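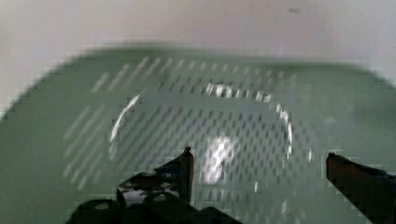

Chain noise at low revs, 2 mechanics, 2 opinions

gemavdale_rider
Posted 2025-01-25
Looking for a sanity check. Mid-size naked, second owner, bought it in July with a service book that's either very honest or a work of fiction. Below 3,000 revs in second gear I get a graunching noise from somewhere under my left boot. Goes away if I pull the clutch in. Goes away if I give it some. Comes back the moment I'm crawling through the roundabout next to people with their windows down.

Mechanic one says chain and sprockets, full set. Mechanic two says the chain's got plenty left and I should learn to use first gear. Mechanic two charged me nothing, so I'm inclined to like him.

Slack is within the book at the spot where I measured it. Rear tyre is new, fitted by the previous owner's mate.

tappet_cover
Measured at one spot? Put it on the paddock stand and turn the wheel by hand. Check the slack every quarter turn or so. If it goes tight, loose, tight, loose, you've got a tight spot and the chain is finished, whatever your free mechanic reckons.

ChunYinHo
Agree with mechanic two. Those twins hate being lugged. You're asking a big piston to go around corners at walking pace in second and it's complaining in the only language it has. Mine did it from new and still does it.

tappet_cover
"Mine does it too" is how people end up with a chain through the crankcase.

ChunYinHo
Mine's on its second chain and its first crankcase, thanks.

gemavdale_rider
OK, did the quarter turn thing in the garage tonight. There's a difference. Not a huge one – call it a finger's width between the tightest and the loosest. The book doesn't say how much variation is allowed. The book does have two pages on how to fold the book.

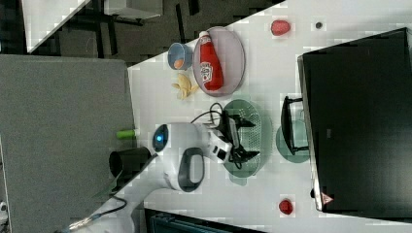
I also pulled the front sprocket cover off while I was down there, and the muck behind it was about the consistency of fruit cake. Scraped out what I could with a paint stirrer. The teeth look all right to me, but I've only ever seen the one front sprocket, so I've got nothing to compare it to.

Nnamdi_I
Clean it all properly, then ride it before you spend anything. Packed muck behind the cover will make a noise on its own. Use kero and a soft brush, keep the degreaser away from the O-rings. Then re-lube it warm, after a ride, and leave it overnight.

Also check the wheel alignment while you're in there. Don't trust the marks on the swingarm. If a mate fitted that tyre, a mate put the axle back too.

two_stroke_ladi
Seconding the alignment. I did 300 km with mine a notch out on one side and blamed the gearbox, the oil and the bloke who sold it to me, in that order.

Re chains, I've got a Cergate on mine and it's fine. Had an Etim before that and it was also fine. Anyone who tells you they can feel the difference is selling one.

tappet_cover
I can feel the difference and I'm not selling anything.

two_stroke_ladi
Noted.

gemavdale_rider
Update. Cleaned, lubed, and the axle was indeed out, by a notch and a bit. Took it for a 117 km loop out past the reservoir. The graunch is maybe half what it was and the roundabout is nearly dignified. The tight spot's still there.

tappet_cover
Then the chain's still finished.

ChunYinHo
Have you tried first gear?

gemavdale_rider
I've ordered a chain and sprocket kit. I've also tried first gear. Not telling either of you which one I think did it until the kit's on.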